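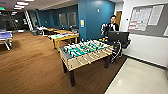
The game room, with the foosball table up front and the wooden tables behind it.

Blomqvist, Farkilville office: robots in the game room
Photos and notes by Deepika Subramaniam
2025-08-11

If you have come up to the game room for a quick round of foosball this summer, you already know you'll have company. The robot work moved in with us a while ago, and I have been wanting to put up a gallery ever since, mostly for the folks at the Distness building who keep asking me what goes on over here. So here we go!

Some background first. Blomqvist has 60 people in Farkilville, and this room gets used by nearly all of them in the course of a day. Stuff gets left out. Paddles, bowls, game boxes, toys from family afternoons, the odd bit of string. The project (its name is Vulside, please don't ask me what it stands for) is about teaching a robot to pick things up, put them where they belong and handle the small fiddly parts of a room like this one, hinges and lids included. The target Zhiqiang Yan has set for the first stretch is 1000 practice pickups, done by hand control, with a person guiding the arm the whole way.

I took a turn at guiding it myself and I was terrible. I was also grinning the whole time. You find out very fast how much your own hand does without asking you — tilting a bowl a little, sliding a finger under a rim, letting go at the right moment. Eleven years of office work and I had never once thought about how I pick up a bowl.
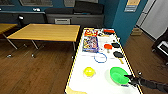 Gripper at the green bowl, with three table tennis paddles farther up the table.

The bowl is everybody's favorite thing to practice on. It's wide and shallow, so you have a rim to go for, but come in at a bad angle and you will push it away from you. Paddles are harder than I would have guessed. They lie flat and there isn't much to get hold of except the handle. Thin things like cord are the hardest of all, and the people who are good at those get a certain amount of respect at lunch.

What has changed for us? More than I thought would. The biggest thing is that there is a new kind of job in the building. There are 11 of us on the practice list now, from the front desk, from accounts, from shipping, and each one gets paid time off their regular desk to do it. Nobody needs a technical background. Two of the steadiest operators we have are from shipping, and I think it's all those years of handling odd-shaped packages. They talk about grip and reach in a way the software people listen to, and I love seeing that.

The second thing is the notes. Every session ends with a short write-up, and the operators write down what felt wrong as well as what got done. A lot of the setup has been rearranged on the strength of those notes.

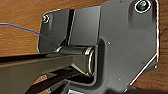 Then there is the slow work, which I have come to like best. Anything that folds or swings takes patience, and you can't hurry it. You bring the fingers in, you check your view, you back off a little, you try from lower down. Zhiqiang calls it "parking the car," and anyone who has squeezed into the lot behind our building will know what he means. I watched one person spend a whole coffee break on a single approach and come away perfectly happy.

People did have worries, and I don't want to skip over those. At the first meeting the question was whether the evening cleaning hours would be cut. The answer we got was no, the hours stay as they are through the project, and that is in writing on the staff page. Folks also wanted to know when they could still play. The sign-up sheet took care of most of that. Lunch is for games, and the robot gets the room in the mornings and again later in the afternoon.
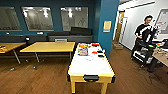

Setup and adjustment take up a good part of any session, and that surprised me too. I had pictured somebody pushing a button and standing back. Really it's a hands-on job, with a lot of leaning over and looking closely and asking somebody else to come look too. New operators start with this part before they ever guide the arm, and most of them say it made them a lot less nervous.

The next round of training is in September and there are open spots. Put your name on the sheet by the kitchen or send me a note. Distness people are welcome as well — clear it with your manager first, and bring a sweater, the room runs cold.

If you'd like larger copies of any of these photos, ask me and I'll send them over.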